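Why Table-Clearing Research Should Report Its Worst Layouts

Opinion
Laboratory for Household Manipulation, Ollcombe
Published 2025-04-21

A single success rate has become the usual way to report a result in robot tableware handling. The figure is easy to print and easy to compare, and it gives a funding body something to hold on to. It is the view of this laboratory that the figure, standing alone, tells the reader very little, and that the field should stop accepting it as the main finding of a paper.

Our position comes from work on Releo, a method for learning to pick up and move bowls, cups and plates from recorded demonstrations. The training set holds 2,658 demonstrations on cloth-covered tables. The objects are plain colored plastic. Nothing in the setup would impress a visitor, and we consider this a strength, as a method that needs special dishes has little to offer a kitchen.

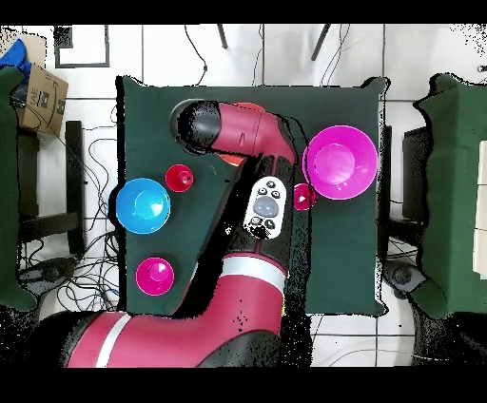 The trouble with an average is that it depends on which layouts went into it. A wide bowl standing well clear of its neighbors is a simple case. A small cup close to the rim of a larger bowl is a hard one, for the fingers must come down in a narrow gap and the arm may hide the target from an overhead camera during the approach. A laboratory that tests mostly the first kind will publish a high number in good faith. A laboratory that tests the second kind will publish a lower one and may well have the better method.

We held back 400 trials for the evaluation of Releo and sorted them by layout before any were run. The sorting was done by written rules: distance between rims, difference in height, and whether the target was hidden from the overhead view at the planned moment of grasp. Writing the rules took longer than we had expected. Two drafts were thrown out when staff members placed the same layout in different groups.

Hidden targets deserve particular attention. When a bowl is partly under the gripper, an overhead view gives the method only a piece of the rim to work from. A policy may still reach for the correct place by relying on where such bowls stood in training. This will be counted as a success, although it says little about how the method would handle a table set by a stranger.

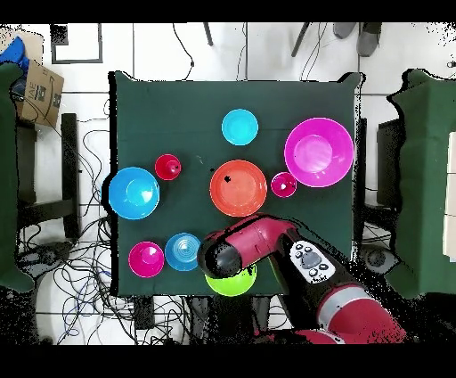
What a Second View Does and Does Not Settle

A common reply is that more cameras will solve the problem. We agree in part. A camera beside the table shows the height of a tumbler and the shape of its sides, which are difficult to judge from directly overhead. It also brings its own blind spots, as objects near the front can hide those at the back, and the gripper itself can cover part of a rim from either viewpoint.

For this reason we ask that papers state the result for each view separately before giving the combined result. Releo was scored in this manner in June, and 28 layouts were failed under every camera arrangement we tried. Those layouts are now the most useful part of the project. They are listed in full in our report, with object positions, so that other groups may set them up and disagree with us.

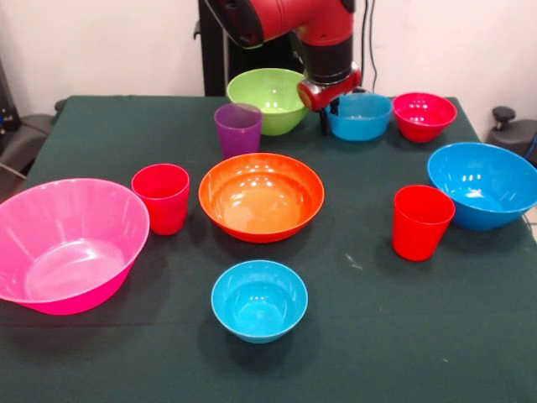 Laboratory for Household Manipulation, Evaluation Methods Group

The objection we hear most often concerns cost. Sorting layouts in advance, and repeating the difficult ones, takes time on the robot that could go toward training. The Magaña protocol, which we followed with small changes, calls for 570 placements to be recorded by hand before the first trial. Smaller groups may find this hard to meet. A shorter list, honestly described, would still be preferable to a large test of unknown difficulty.

There is also a concern that reporting the worst group will make good work look poor. We take this seriously. Reviewers should be instructed to read a low figure on a stated hard group as information, and journals should give authors the space to explain it.
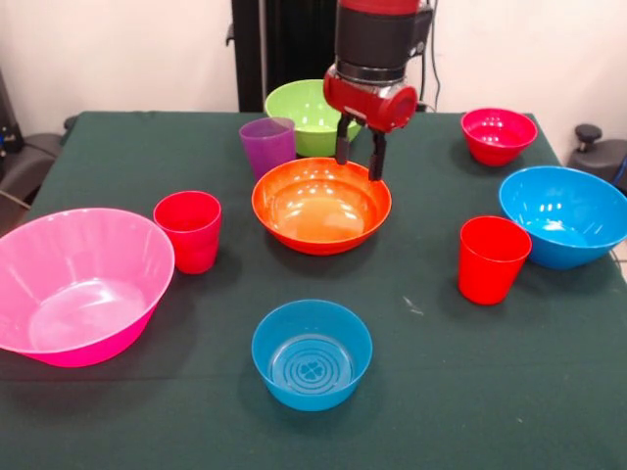 Clotudeck Review of Applied Robotics, Volume 28

Our recommendation is accordingly modest. Every paper on tabletop handling should name its hardest group of layouts, give the rule by which that group was chosen, and print its success rate beside the overall average, in the same table and in type of the same size. This laboratory will apply the rule to its own submissions from June onward, including those already in draft.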